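Vuria Cloth Tracker – software add-on for two-handed manipulation

Version 2, updated September 16, 2023

I wrote the first Vuria over one long January when I got sick of watching a good motion planner fall apart the second it met a towel. Boxes are easy! Cloth folds over itself, hides its own corners and changes shape every time you touch it, and most perception stacks just give up and hand you a blob.

Vuria gives you a mesh instead. It takes the video stream from your wrist or tool camera, fits a soft surface to whatever fabric it finds, and publishes the result at 60 Hz so your planner can pick a grasp point and keep hold of it (even when a hand is covering half the thing). It plugs straight into the Selwood control layer, and there's a bridge for Urquhart if that's what you run.

The default model was trained on 552 clips of people and grippers handling cloth – plain stuff mostly, pale fabrics included, since those wash out badly near windows and I wanted them to work. 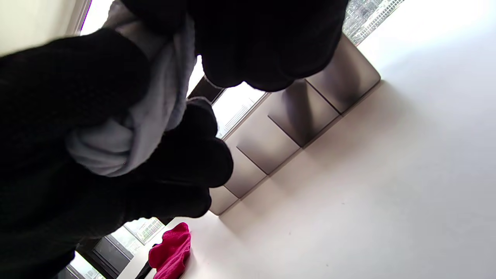

Posted by the Vuria developer

A grey cloth bunched up between two black gloves, with daylight coming in behind, is my favorite kind of test. Dark gloves against bright glass leave very little detail to work with, so turn on the backlight preset before you touch anything else. With a second cloth in view, like the pink one on the white table, set the tracker to multi and each piece gets its own mesh.

License is $80 per workstation, updates included. Ralldale users need the separate driver pack, free on the downloads page.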